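3. Small storage and the sorting of buttons

3.1 Why buttons?

Anyone who has sewn for more than a few years owns buttons they did not buy on purpose. They come off worn-out shirts, arrive in paper packets with new coats, and are passed down in tins. We find this endlessly interesting! A household's buttons are a record of its clothes, and the way they are sorted says a good deal about how people think about mending. Earlier work on home sewing has mostly looked at machines, patterns and fabric. The button has been left in the tin.

Our study looked at 24 households in Tetby, a small town with a long history of shirt-making and, until the 1990s, a factory of its own (Dollell, on the river side of the high street). In 14 of the households at least one person had worked there or was related to someone who had. We asked each household to show us where the buttons were kept, to talk us through how they were arranged, and then to find a match for a plain four-hole shirt button that we brought with us. The visits were carried out by Kubiak and Brzozowska, usually together, and lasted as long as people wanted to talk. One went on through two pots of tea and a very good seed cake.

3.2 Kinds of keeping

We had expected to find a simple split between those who sort and those who do not. The picture was much richer than that. Some people sort by colour, some by size, and a fair number sort by garment, so that all the buttons from one coat stay together on a loop of thread even when the coat itself is long gone. Several keep a "good" tin and an "everyday" tin, and will take a button from the first only for a wedding or an interview. Containers ranged from biscuit tins and jam jars to sewing boxes with lift-out trays, and small units with drawers were well liked by those who sorted by size.
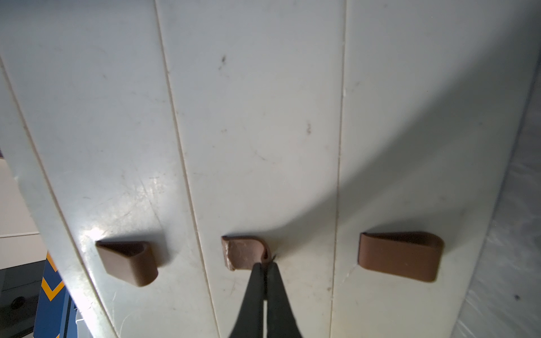

Sorting by size turned out to be closely tied to former factory work. People who had been on the finishing floor at Dollell still used the trade word "lines" for button widths and could name a size by touch. One woman, who had left the factory before her children were born, closed her eyes and laid out a row of shirt buttons from small to large without a single mistake. Her daughter, sitting beside her, sorted by colour and always had. Neither had ever tried to change the other's mind, and the two systems lived on the same shelf.

We want to stress how much pleasure there was in all this. Talk of mending often leans on thrift, and thrift did come up, but people also spoke of the sound of a full tin being tipped out, of the cold feel of shell and of the odd glass button that belonged to no known garment. Children were nearly always allowed to play with them. The largest single collection held 2000 buttons by its owner's own careful tally, and she told us she had used perhaps a handful in the past year. The rest were, in her words, "for looking through".

3.3 Drawers and what goes on top of them

Drawers bring their own habits. A tin has to be searched, while a drawer has to be remembered, and few people in our study used labels. They relied on position: shirts at one end, coats at the other, and the unknowns somewhere between. When asked to find a match for our shirt button, drawer users went straight to one place and tended to give up sooner if it was not there. Tin users dug about happily and often came back with something close — not quite the right white, but near enough for a cuff.

The top of a storage unit matters as well. It is where a button lands when it has just come off and the owner means to deal with it later. We came to call these "waiting places", and every household had at least one: a saucer, a window sill, the lid of the sewing machine. A shallow tray with a raised rim (Figure 2) suits the job nicely, as a round button will roll given half a chance.

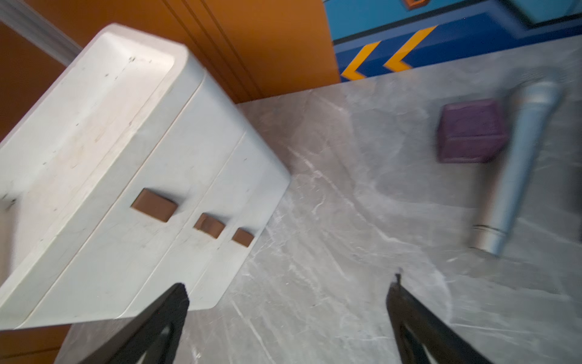 Figure 2. A white plastic storage unit with brown drawer handles and a recessed tray top.

Waiting places were also where disagreements came to light. One partner's waiting button was another's clutter, and more than one had been tidied into the wrong drawer and never seen again. Zitport, the sewing circle that helped us find our households, now holds a swap evening each January for exactly these strays. At the one we attended, 300 buttons were laid out on a long cloth, and two coats went home complete. We return to the circle in Section 4, where we look at how sorting habits are taught to new members and which of them last.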